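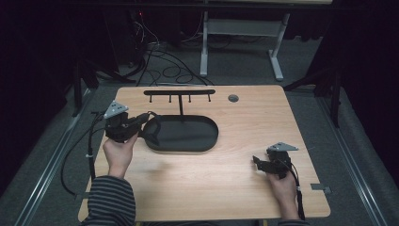
27/06/2021 – Alors, on leur confie la maison quand, à ces machines ? J'ai passé mon samedi chez Tundero, à Kalanthorpe, et je vous réponds tout de suite : pas cette année ! Leur robot, Sorensen, apprend à ranger des bijoux et des clés en regardant faire des gens équipés d'une pince dans chaque main. J'ai essayé (quelle galère, j'ai mis 180 secondes à accrocher un malheureux collier).

Mavis Villanueva, qui dirige les essais, compte 685 démonstrations enregistrées et en veut 2000 avant novembre. Pour l'instant, Sorensen réussit un accrochage sur 2, et il lui faut un objet bien rigide. Le linge, la vaisselle ? « Demandez-moi ça plus tard », rigole-t-elle. Moi je garde mon éponge, mais j'y retourne à l'automne, c'est promis !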